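Home | Forums | Laws & Officiating | Match Analysis | Fixtures | Search

Filed under: Scrum, Refereeing, Amateur leagues

Thread: Reset scrums and the running clock — proposed trial for next season

halfgap_9
Ellcombe's league has circulated a draft for a trial starting in September. Summary of the main points, for those who haven't had the email:

1. Clock stops at the second reset of the same scrum and restarts when the ball leaves the scrumhalf's hands.
2. No clock stop on the first reset.
3. A third collapse must result in a free kick or penalty. Referee picks the side. No fourth engagement.
4. Inside the last five minutes of either half, the clock stops on every reset.

I have two seasons of match logs from our division and the one below it, 2,470 scrums in total. Of those, 627 went to at least one reset, so a quarter of all scrums get set again. I don't think the draft deals with the right part of the problem. Point 1 only triggers on the second reset, and most of the lost time is in the first one. The front rows get up, the referee talks to both props, somebody ties a boot, and then the setup starts over.

Looking for opinions from people who referee or coach at this level.

bindset
I referee in the division below yours. Point 3 is the part I object to. It requires me to find an offense on the third collapse whether or not I saw one. On a soft field in November both packs can go down with legal binds and straight backs. Under the draft I have to guess, and the guess can be three points.

halfgap_9
It says free kick or penalty. You can give the free kick.

bindset
To whom? If neither side has done anything wrong, the free kick is still arbitrary. A side with a weak scrum would take that as a good outcome, because they avoid a fourth engagement and have an even chance of getting the ball.

looseheadlogic
Prop, fourteen seasons, mostly on the left. Agree with bindset on the incentive. If I know the third collapse ends it and the whistle is a coin toss, and I'm under pressure on our own put-in, I have less reason to stay up. I'm not saying players would do it on purpose every time. The margin for staying up is small, and you stop fighting for it.

I'd also question the 627. Does that include resets for early engagement and for the mark being wrong, or only collapses?

halfgap_9
Fair point. The 627 is every reset, whatever the cause. Collapses on their own are 561. The rest are early engagement, wheeling past ninety before the ball was in, and the referee moving the mark.

looseheadlogic
Then the collapse number is the one to argue from, and it is still high.

touchjudge_ret
How was the data logged? In my experience match logs at this level are filled in afterward by whoever was on the bench, and a reset is exactly the type of event that gets missed.

halfgap_9
From video, single fixed camera at the halfway line, coded in Notivus. Each scrum gets a start tag at the referee's mark and an end tag when the ball is out. Each reset gets its own tag with a cause. Where the cause wasn't visible from that side I coded it as a collapse, so the collapse figure could be slightly high. I coded all of it myself, which makes it consistent but also means nobody has checked it.

The method has a limit at the far touchline. Anything inside the far fifteen is hard to read for binding, and I would not use my tags to say which prop was at fault. For timing it is fine. The tags are accurate to the second, and the referee's arm signal can be seen from anywhere on the field.
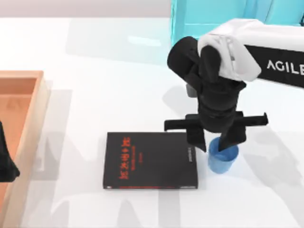 On timing, the longest single sequence in the set used 7 minutes of a half. That was an outlier with an injury in the middle of it, so I leave it out when I compare one club with another. Without it the pattern is the same for every club: the first reset takes longer than the second, because the referee does his talking at the first one. By the second he just points at the mark.

My counterproposal would be to stop the clock on the first reset and drop point 4, which then becomes redundant.

touchjudge_ret
That answers my question, thanks. I would still want a second person to code a sample of the matches before this goes to the league. Pick a few at random and compare the tags.

vanleeuwen_rfc_2s
We played under a version of this in the Van Leeuwen preseason tournament in July. Clock stopped on the first reset. Effects as I saw them:

— Matches ran long. The third match of the day kicked off late each time.
— Heavier packs liked it. They had time to recover and took all of it.
— Arguments with the referee about wasting time disappeared, since no time was being wasted.

I would not call it a success. Total time on the field went up and the amount of rugby stayed the same.

halfgap_9
Would you say the amount of rugby stayed the same, or was it not measured? If the clock stops, ball-in-play time should go up by whatever used to be lost.

vanleeuwen_rfc_2s
Not measured. My impression only. The halves were short, so a few resets either way wouldn't show much.

bindset
Stopping the clock also has a fitness cost for the referee's schedule that the draft ignores. I often do two matches in a day. If each one runs longer, the second kickoff moves and the clubs complain to me about it. I'd accept a stopped clock if the league also set a fixed limit on the time to form the scrum and let me enforce it with a free kick. That limit exists in the laws already and almost no one at our level applies it.

looseheadlogic
I'd support that over the draft. Most of the dead time is walking to the mark. A front row that knows the limit will be enforced will get there.

One caution. If you enforce it on the first scrum in the first minute and then let it go in the second half when everyone is tired, it's worse than not enforcing it. We had a season like that and it ended up as one more thing for the captains to complain about.

cetden_flyhalf
Speaking as a back, I'd prefer point 3 as written, arbitrary or not. From where I stand a third reset means the defense has had time to realign three times and whatever we called is dead. A free kick gives me something to use. At Cetden we have a tap move for it and we hardly ever get to run it.

bindset
You'd prefer it until it is given against you on your own five-meter line.

cetden_flyhalf
Free kick on our five, they can't kick at goal from it and they can't choose another scrum. I'd take that over a fourth engagement going backward.

bindset
Only if it is a free kick. The draft says free kick or penalty with no guidance on which. That is my whole complaint with it.

halfgap_9
Taking the comments together, I'm going to send the league the following:

— Remove "or penalty" from point 3 unless the referee has identified a penalty offense.
— Ask that the existing time limit for forming the scrum be enforced for the full match.
— Leave the clock question open until a sample has been coded by a second person.

looseheadlogic, I know you'd prefer to drop point 3 completely. I'll note that the props' view was different.

looseheadlogic
Note it as opposed, please. Different is too mild.

touchjudge_ret
I can code a sample if you send the files without your tags. I have a Notivus login through my old society. Evenings only.

halfgap_9
Will do. Uploading tonight, the far-touchline matches included.

Previous thread | Next thread | Back to Laws & Officiating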